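4.2 Kitchen tasks in simulation 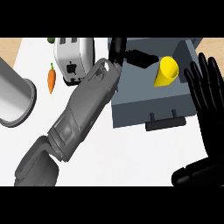

I'll admit I went into this part of the Zeleke study expecting the kitchen to be the easy bit. You pick up a cup, you put it somewhere sensible, you move on to the toaster! We ran 74 trials per task in Istero, our simulator, and the cup alone kept Agnese Org and me busy through most of July.

Figure 3. Simulated tabletop with two arms, a toaster, and a yellow cup on top of a blue-grey cabinet.

A cup on its side is a pretty mean test (my grandmother would do it without looking), and our planner liked to come in from angles that left the fingers no room to close. We gave each trial 10 tries before calling it a failure, and eight layouts were so bad that we report them separately in Section 5. So can a machine tidy a kitchen yet? I'd say it can tidy the kitchen it practiced in, slowly, and I wouldn't hand it my good glasses. Cabinet handles come next.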